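Rooms and Their Contents: An Introduction to Furnishing Practice

Chapter 5
Dimensions, Tolerance and Fit

A dimension is a distance between two stated points, given in a stated unit. If any part of that is missing, what remains is a number. Much of the waste in the furnishing trade comes from numbers treated as dimensions: a curtain cut to the width of the glass when the track was meant, a carpet ordered from a drawing that shows the wall before plastering, a fitted sheet bought by the name of the mattress size with no regard to its depth.

This chapter deals with the taking of dimensions in finished rooms, the allowances added to them and the manner in which they are passed to the workroom. It assumes that the reader has worked through the chapter on materials and can tell a woven cloth from a knitted one.

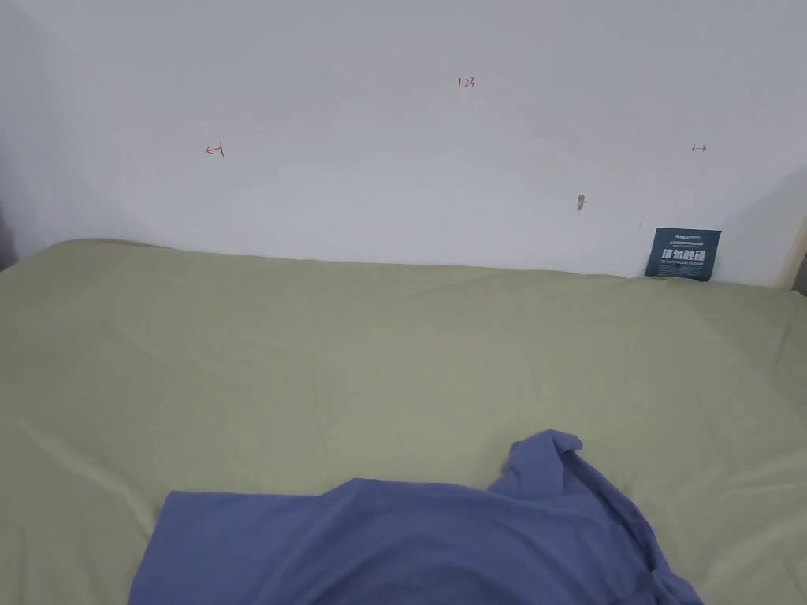 Department of Furnishing and Interior Trades, Sorkero College
Chapter author: Ifeoma Adeyemi. Tables and exercises: Ningsih Manurung.
Text revised March 31, 2024

Terms used in this chapter

Nominal size. The size by which an article is sold. It is a label, and the article itself may be larger or smaller.

Actual size. The size found by measuring the article in the condition in which it will be used.

Tolerance. The amount by which an actual size may differ from the intended size before the article is rejected.

Allowance. An amount added or taken away on purpose, for example for a hem, a seam, shrinkage or clearance.

Clear opening. The distance between the nearest fixed parts on either side of a gap, measured at the narrowest place.

Tolerance and allowance are often confused in the workroom. A tolerance is accepted after the work is done. An allowance is decided before the work begins, and it should appear as a separate entry on the cutting sheet so that the cutter does not add it again.

5.1 The unit

All dimensions in this book are in millimetres unless the text says otherwise. The choice is one of convenience: whole millimetres need no decimal point, and a decimal point is easily lost in a copied note. Where metres are used, as on most cloth invoices, the unit must be written beside each figure. A length of 1,000 millimetres and a length of one metre are the same length, but a sheet that mixes the two without marking them will sooner or later be misread.

Centimetres remain common in shops and in the home, and the fitter must expect customers to give them. They should be converted at once, in front of the customer, and read back.

5.2 Marking the ends

The two ends of a dimension must be as plain as the figure. On paper this is done with a dimension line, which runs parallel to the distance measured and finishes at each end in an arrowhead, a tick or a dot. Short extension lines may be drawn across the ends to show exactly where the measurement stops. Any of these signs will serve, provided that one drawing uses one system throughout.

The same convention applies to notes made on a surface during site work. Marks of this kind should be small, and their colour should stand out from the ground. Soft pencil is preferred on any surface that will not be painted again. Marker ink can show through light emulsion, and a sealing coat may be needed before repainting.

A note made on a surface does not replace the survey sheet. It cannot be sent to the workroom, and it is seldom dated or signed.

5.3 Reading the tape

A steel tape is read with the eye directly over the mark. Viewed from one side, the mark appears to shift against the edge being measured, and the reading is false by a small and unpredictable amount. The hook at the end of the tape is made to slide by its own thickness, so that pushed and pulled readings agree. A hook that has been bent or clogged no longer does this, and the tape should be withdrawn.

Cloth tapes stretch with use. They are suitable for curved and padded work, where steel cannot follow the surface, but should be checked each February against the steel rule kept in the store. A cloth tape that differs from the rule by more than 2 millimetres over its full length is to be discarded.

For alcoves, the width is taken at the back, the middle and the front, and at more than one height. Plastered walls are rarely parallel. The smallest reading governs anything rigid that must go in; the largest governs anything soft that must cover.

5.4 Cloth at rest

Cloth has no fixed size in the way that timber has. It lengthens when hung, relaxes when laid flat, and alters again when washed. A piece to be measured should be spread on a firm, level surface, smoothed from the centre without pulling, and left for five minutes before the tape is applied. Creases shorten the apparent length. Pressing them out by hand stretches the cloth on the bias, and the error then runs the other way.

A padded surface such as a mattress is a poor cutting table. It yields under the hand, and the piece follows the hollow.

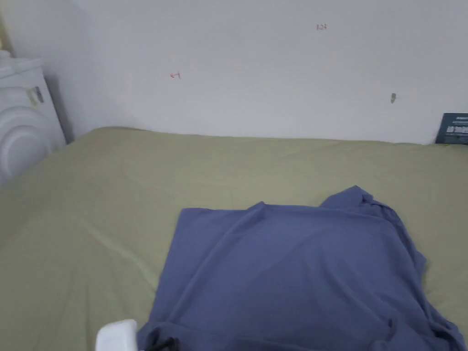
5.5 Fitted covers

A fitted cover depends on tension. It is cut slightly smaller than the body it encloses, and the elastic or corded edge draws the surplus beneath. Three dimensions are required – length, width and depth – and the last is the one most often left out. Depth is measured from the top seam to the bottom seam at the side, with nothing resting on the mattress.

When the depth is too small, the corners lift under load and slack gathers across the top. When it is too great, the edge hangs loose below and the top cannot be drawn flat. A difference of around 5 millimetres in depth has little effect on a knitted cover. On a closely woven one the same difference may be felt at every corner.

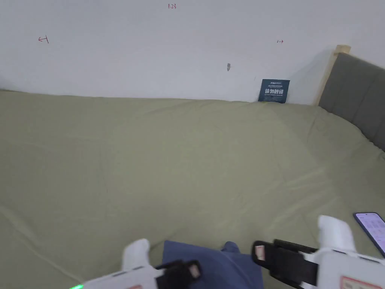
Washing must also be taken into account. An untreated cotton cover should be measured after its first wash, and the cutting size worked back from that result. Where the maker gives a shrinkage figure, it should be entered on the cutting sheet as an allowance for length and a separate allowance for width, as the two are seldom equal. Makers who supply cloth already shrunk will normally say so on the roll ticket, and the ticket should be kept with the order until the cover has been fitted and signed for.

Section 5.6 takes up the same questions for loose covers on framed seating, beginning with the direction of the weave.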